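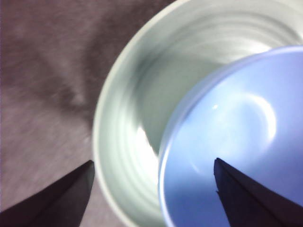

*Wrist camera view: blue bowl, green bowl, both fingers in view. Hamdale tabletop collection.*

**1/6** The Flaltent Manipulation Group is gathering examples for a learning system that handles everyday dishes. Collection at our Hamdale site continues through June. This thread sets out how the work is organized.

**2/6** Each example is one short task performed by an operator guiding the arm by hand controls. The wrist camera records throughout, together with finger position and arm motion. The current target is 600 accepted examples for the bowl tasks.

**3/6** Bowls were chosen with care. A smaller bowl against a larger one leaves little room for the fingers, and glossy surfaces return strong glare. Examples with white reflections are kept. Homes and kitchens have overhead lights, and the system must learn under them.

**4/6** Operators work in sessions of three hours, with a break after each hour. Starting positions are changed between examples. Hesitations and second attempts are retained and labeled as such. An example is rejected only if the recording is incomplete or the task was abandoned.

**5/6** Review is carried out at our Morais office. Two reviewers label each example separately, and disagreements go to a third. Some 4 percent of bowl examples have needed that third reading to date, most of them over the moment at which a grasp begins.

**6/6** The next set, covering cups and shallow trays, will be collected at Grisholm. Groups wishing to compare labeling guidelines may write to the Flaltent data desk. Requests are answered on Wednesday afternoons.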